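Clarcombe Mugs: a small set of arm demonstrations

Hello, and thank you for stopping by. Clarcombe Mugs is a collection of teleoperated examples for people teaching a small robot arm to deal with ordinary kitchen things. I'm Eylül Uysal, and I look after the files, the notes and most of the arguing about file names.

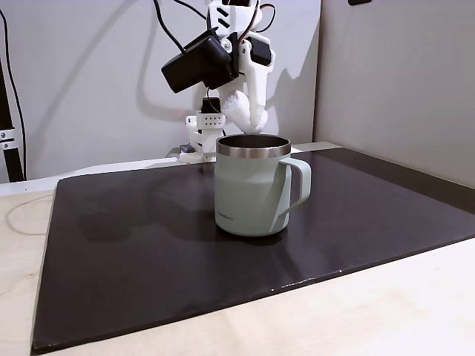
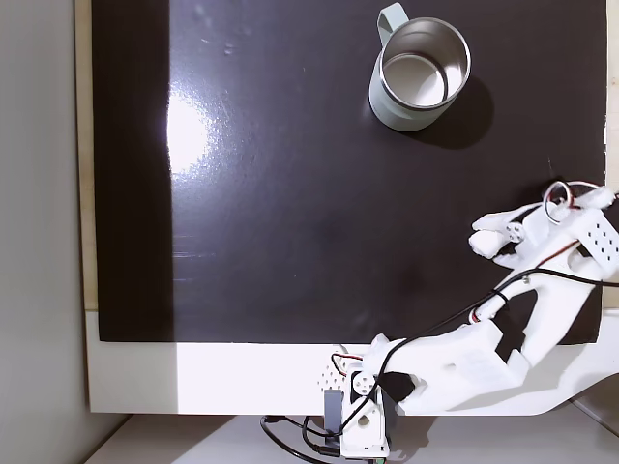 The arm and the sage-green mug, on the black board.

What you get

There are 543 episodes in the main folder and 123 more held back for testing. Please keep those two apart when you train, however tempting it gets on a Friday afternoon! Each episode has the video, the joint positions, the commands sent by the person driving, and a short sentence saying what they were trying to do.

How it was recorded

We had 7 people take turns at the controls, some of them quite new to it, so you'll find confident reaches next to very hesitant ones. I kept the hesitant ones on purpose (my first training runs did better with them in, and I've grown rather fond of them). Episodes that ended in a miss are still here too, with "success" set to false in the episode table.

Known problems

The board is shiny in places and catches the light, so a model may learn the glare if you let it. Joint readings from the first batch in July lag the video by a frame or two, and the loader in the Zerell folder has a switch to correct for it.

Questions and fixes

Open an issue and include the episode number, please. I read them all, usually with coffee, and I'm slower in the mornings.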